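Cable mess on a shared worktable, where do I even start?

Posted in Home & Workspace > Tidying and Storage
July 30, 2025

drekach_dan

Hi all! I share one big white worktable with several other people and I have finally been given the go-ahead to sort it out, which I am way too excited about. The biggest problem is chargers. Everybody brings one, plugs it in, leaves it, and by the end of the week there's a white knot of cable that nobody wants to touch. Water bottles end up right in the middle of it too, and that makes me nervous.

We have a rolling rack for bigger stuff and a fridge at one end, so floor space is tight. I don't want to drill into the table (it isn't ours) and my budget is 65 dollars. I've been looking at cable trays, zip ties, those little sticky clips, and I can't decide. Has anyone done this with a table people use all day long? Would love to hear what stuck!

3 replies

Aslı Uçar

Oh I love this kind of job! I did ours in April and it is still holding up, so please don't give up on the knot.

First, pull every single cable out. All of them, even the ones in use (pick a quiet hour). Lay them side by side on the floor and ask people to claim theirs. Give it a day. Whatever is left goes in a shoebox with the date on it, and you will be amazed how small the working pile gets.

Then get one power strip with long spacing between the sockets and stick it to the underside of the back edge with heavy mounting tape. Wipe the spot with rubbing alcohol first and let it dry, then press hard and leave it overnight before you hang any weight on it. I skipped the overnight part the first time and the whole thing came down on my foot.

For the cables themselves, use hook-and-loop wraps. Zip ties look great on day one, but the minute somebody needs an extra foot of cord you're hunting for scissors. I bought a roll and cut 10 pieces for the main table, and put a scrap of colored tape at both ends of each cord. Same color, same cord. So satisfying!

About the bottles: we gave them their own spot on top of a low shelf, an arm's length away. People grumbled for a bit and then just did it. If yours have to stay on the table, put a tray at the opposite end from the chargers.

Here are the cables at their worst.

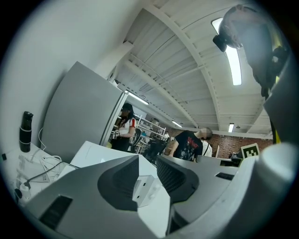

Black bottle on the left, white chargers everywhere next to it.

Do you see how the cords spill out below the bottle? A wrap on each one and a strip under the edge would clear that whole patch.

Bondetov

Just get a box with a lid and shove it all in there. Works for me. Make sure it has holes for the heat though.

maggie_skimance

Seconding the hook-and-loop wraps, they're the best thing ever! One thing I'd add is to check what your strip is rated for before you load it up, and keep the fridge off it completely. Ours goes straight into the wall.

Also label the chargers at the plug end. I use a paint marker and it hasn't rubbed off yet. Post a photo when you're done, I want to see it!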